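Print this page | E-mail this page

Burnent Bench Guide
Section 4: Setting up and running the self-supervised grasping trials

Welcome back! If you've worked your way through Section 3, your arm is homed, your controller is talking to the Plosum logging software, and you are ready for the part most of us enjoy, which is letting the arm teach itself to pick things up. Please read this section once all the way through before you touch anything. It's a bit long, but the steps lean on each other and it is no fun to find out at step 8 that step 2 mattered.

The method in short: the arm tries a grasp, the software scores it from the finger opening after the lift, and the score goes back into the Strand model as a training label. People don't label anything. Your job is to give the arm a fair workspace and leave it alone.

4.1 Preparing the bins

1. Set the 2 bins on the work surface, one directly behind the other, with the long sides facing you. The front bin is the picking bin.

2. Clamp the bins at the side, and tighten the clamps by hand only. A bin that creeps even a little during a long run will spoil your calibration (we lost most of a week in June to exactly this, so do take our word for it).

3. Load the blocks into the front bin. Tip them in gently and let them land however they like. Please don't line them up! The model needs to see blocks leaning on the walls and blocks crowding each other, and it learns very little from a tidy row.

4. Leave the rear bin empty for the first round.
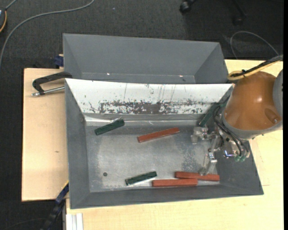

Figure 4-1. Gripper lowered into the front bin, with green and red blocks.

Note: Scuffs and scratches inside the bin are fine, and you don't need to replace a bin on account of them. We compared a worn bin with a fresh one while writing up the method and saw no difference in grasp success that we would care to report.

4.2 Running the first round

5. Check that the hoses and cables have slack all the way through the arm's reach. Move the arm by hand in free-drive mode to each corner of the front bin and watch the hoses as you go.

6. Open the Etano panel, choose "Collect," and set the round length to 512 attempts.

7. Press Start and stand clear. The opening attempts are chosen at random, so expect a good many misses, and some of them will look quite silly.

CAUTION: Keep your hands out of both bins whenever the arm is powered. Use the stop button before reaching in, even for a single block.

8. After every 40 attempts the arm parks itself. Use this pause to look for blocks wedged in a corner. With the stop button pressed, you may nudge a wedged block back toward the middle, and then log it with the "Touched" key so that the software knows a person stepped in.

9. When the round is finished, choose "Train" and let the model update before you start another.

4.3 Reading your results

Compare the success rate of your second round with that of the first. In our own trials the jump came between rounds 1 and 2, and later gains were slower. If yours stays flat, repeat the finger calibration in Section 3 before you change any training settings, as a wrong zero on the fingers will score empty grasps as good ones.

Blocks against a wall are the last thing the model gets good at, so be patient with those.

Section last revised 25/07/2022

Contact Burnent Support | Copyright Burnent, all rights reserved | Back to top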